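Lanora opens rental of hand-held gripper kits in Berkanby

Lanora, a small supplier of automation equipment, has started to rent out its hand-held gripper kit to workshops and schools in Berkanby. Until May the kit could only be bought. The company says many customers wanted to try it for a short period before they decide, and the price of buying was too high for this.

The kit is called Zorkport. It has two fingers and a camera, and a person holds it in the hand and does the task in the normal way, for example picking up a part or moving a tray. The recordings are later used to teach a robot arm the same task. One rental set contains the hand tool, a charger, a carrying case and 16 spare finger pads. The shortest rental is one week and the longest is 30 days.

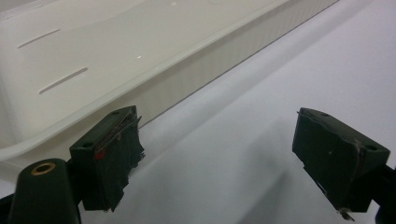

Spare pads are the part of the offer that customers asked about most. According to Lanora, the soft layer on the fingers wears down faster than any other part, mainly when the work is with hard plastic edges. In the purchase version the customer has to order new pads separately. In the rental version they are included, and used pads can be sent back together with the tool. Changing a pad takes a few minutes and needs only a small screwdriver.

The price is 133 euros for one week, with delivery inside Berkanby included. Customers from other towns pay for the transport themselves. A deposit is also required, and it is returned after the tool has been checked. Software for sorting the recordings is part of the rental, but training of the robot arm is not, and for that the customer needs an own arm or a partner who has one.

At the moment Lanora has 17 sets for rent. Most of them are already reserved for the first weeks, so schools are advised to write early. The sets can be collected at the Lanora shop on Ignacio Street, which is open from Monday, or ordered with the form on the company website. A version with longer fingers is planned, but the company did not give a date for it.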